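Containers and Baskets: Your Questions

Milovan here. Amra Vukadinović used to answer these by email, I'm putting the repeats in one place. Last tidied up in January, so if something's out of date, write in.

Where do I start?

With the surface. Clear it, wipe it down, let it dry. A bare gray tabletop is the best start you can give yourself. Everything that was on it goes on the floor or the bed for now. Don't sort while you wipe.

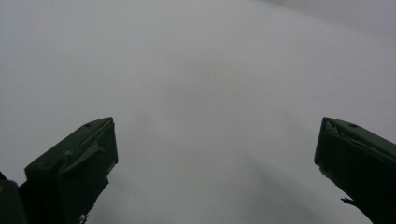
How long should I give it?

One shelf or one drawer, 10 minutes. A whole pantry, Saturday morning and then stop for lunch. People who try to do the garage the same day end up writing to Amra.

Do I buy containers first or sort first?

Sort first. Always. Then measure, then buy. I have a closet full of Bollia boxes from before I learned this and the closet is not any tidier for it.

Lids or no lids?

Depends who's using it. Kids, no lids. Flour, rice, anything that spills or goes stale, lids. Buttons and batteries, lid if it goes on a high shelf. Stuff you grab every day, leave it open or the lid will live on the counter forever.

What kind of plastic container do you like?

Rounded corners, flat sides, pale or see-through. Rounded corners wipe clean in one go, square ones collect crumbs. Flat sides so they sit up against each other. And put the label on the side wall if they stand in a row, on top if they're in a deep drawer. Not both, you'll only update one of them.

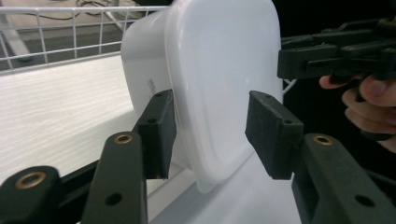 White container with rounded corners, small label on the side.

My labels keep peeling off. Help

Is the plastic greasy? Wash with dish soap, dry it properly, then stick. Leave it overnight before it goes anywhere damp. If you want to change labels a lot, use masking tape and a marker. Ugly but it works. Amra cuts hers with scissors, I tear mine, no difference.

Wire basket or solid bin?

Wire for anything that needs air (onions, potatoes) or that you forget you own. Solid for small loose things, they fall thru the gaps otherwise. If you can't decide, get a wire basket and stand a small container in it. Set both on the table first and see how they look together before you commit to a shelf.

Is a basket with a shelf in it worth it?

For short things, yes. You get 2 levels out of one footprint. For tall bottles it's a pain, measure your tallest item before you pay. Heavy stuff on the bottom, light stuff up top, and leave a bit of room to get your hand in. 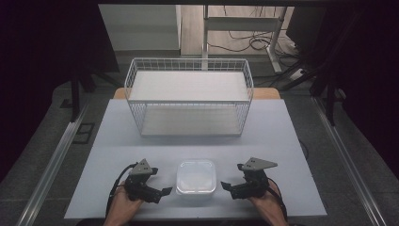
Cleaning and care

Can wire baskets go in the dishwasher?

Check the tag. If the coating is chipped, dont. Warm water and an old toothbrush takes 5 minutes, then towel it dry right away so the joints don't rust.

Frosted container has gone yellow?

Baking soda paste, leave it 2 hours, rinse. Old stains may not shift. Move it to the garage and let it hold screws.

Still stuck? Write to Milovan Hodžić, Trevport office, subject line "baskets".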